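Two-Arm Planner: Gallery
Posted October 5, 2018

Hi all! I've been poking at the motion planner for our two-arm setup again, and it's finally at the stage where I want to show it off a bit. The old version planned each arm by itself and hoped for the best. The new one (we call it Clorik) puts both arms in the same search, so neither one gets surprised by the other's elbow. Planning time went from four seconds to nearly two, which I'm very happy about -- Mpho Makhubela rewrote the collision checker and deserves most of the credit.

Both hands full
One gripper on a little metal utensil, the other holding a pink-red bowl by the side. The planner has to treat whatever each hand holds as part of that arm, and the tilt of the bowl goes in as a constraint.

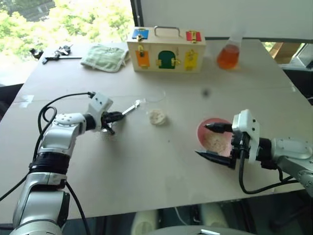

Still to come
Sipho Nkuna is working on a replay tool for the logs, so I'll add more here in December. Send me your questions about the config files in the meantime!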